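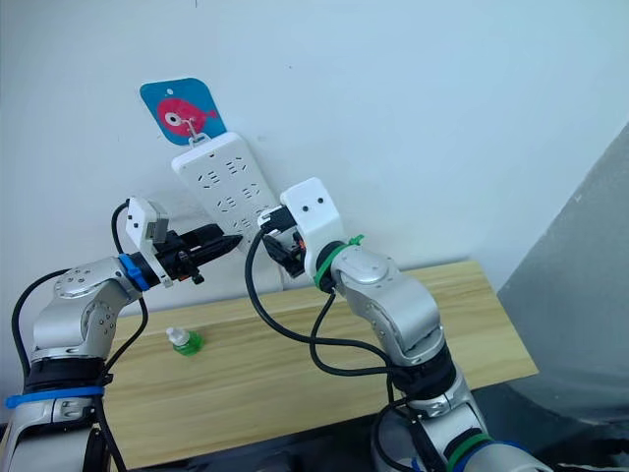

Where does the ferry go when the lake is frozen?

It stays at Purnport, tied up behind the fish shed, and the crew are paid half.

Ea Hauksdóttir had asked the question at the ticket window because she had a suitcase and a return ticket to Lostia, and the man had answered it without looking up. He told her there was a bus. It went the long way, through Gál, and took most of the day.

She bought a seat. The ticket was number 438 and had been printed for some other January, with the year crossed out in pencil.

Her father's house in Lostia had been sold in the autumn. The buyer wanted the keys in person, which she thought was old-fashioned, and he had written to her twice about it. She had three keys on a piece of string. One of them fitted nothing she could remember.

The bus had 10 seats and a stove bolted to the floor at the back. An old woman got on at the sawmill with a sack of onions and sat beside her.

"You're Hauk's girl," the woman said.

"Yes."

"He owed my husband for a boat."

Ea asked how much. The woman thought about it as far as the next village.

"It wasn't a very good boat," she said.

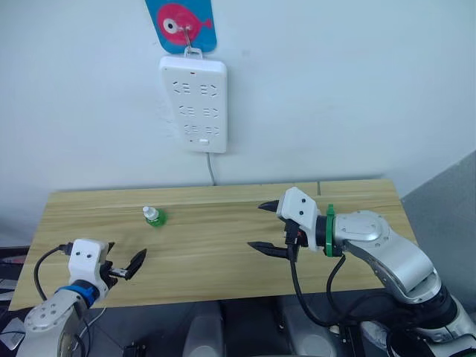

The blue card with the pink fish, and the white sockets on the hook.

At Gál they stopped for soup. The driver said the road ahead was drifted over and they would wait for the plough from Zolalard. He had said the same thing last winter, according to the woman, and they had slept in the school.

Ea went outside. From the top of the street she could see the lake, grey and flat, and the roofs of Lostia on the far side. A man was crossing the ice on foot, pulling a sledge. He was already past the middle.

She went back in and asked whether it was safe to walk.

"For him it is," said the driver. "He's got no suitcase."

She took the keys out of her pocket and put them on the table by her bowl. The old woman picked up the third one and turned it over.

"That's the boat," she said, and went on with her soup.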